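4.2 Do landscape pictures on the wall make a small room restful?

The claim that a large nature print calms the people who sit under it is repeated so often that it has nearly stopped being tested. Waiting rooms are furnished on the strength of it, and so are staff rooms and hotel corridors. We were not convinced when we began, and we are only slightly more convinced now.

Much of the trouble lies in how the question has been asked. Theodorakopoulos compared two rooms at the Valwood clinic, one with bare walls and one with a forest print, and found that visitors to the second described it as more pleasant. But the second room had also been repainted, and its chairs were new. Grigoris Theodorakopoulos concedes the point in his own discussion, then goes on to recommend prints for every room in the building. The later Flevwood survey did better on furniture and worse on people: it asked only those who had stayed long enough to fill in a form of 12 items, and a bored visitor with a form in hand will tend to say something kind about the wall.

Our own interviews, 72 in all, were held at the Galanis and Gerusar sites, always after the visit was over. We did not mention the pictures until the end. Most people could not say what had hung in the room. Of those who could, several remembered the color and got the subject wrong - a desert became a sunset, a lake became the sea. It is hard to see how a picture that leaves so faint a trace could do the work claimed for it, though we accept that a thing may soothe without being remembered.

Placement is a further problem. Catalogs show prints head-on, in daylight, with plenty of wall to spare. In narrow rooms they are mostly seen from the side, and a wide view seen from the side loses much of its depth (Figure 5). 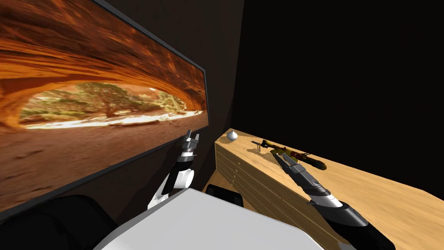

Figure 5. Large framed print of a sandstone arch on the left-hand wall of a small, dark-walled room, at a steep viewing angle.

Orange and red rock may well be a poor choice against dark brown walls, but we have no data on that and will not guess. What we can say is that neither earlier study recorded where people sat or which way they faced. Until someone does, the advice to hang a landscape rests on taste. It may be good taste, and a print costs less than a window. We would simply ask that it not be described as treatment, and that budgets for seating and noise be settled first.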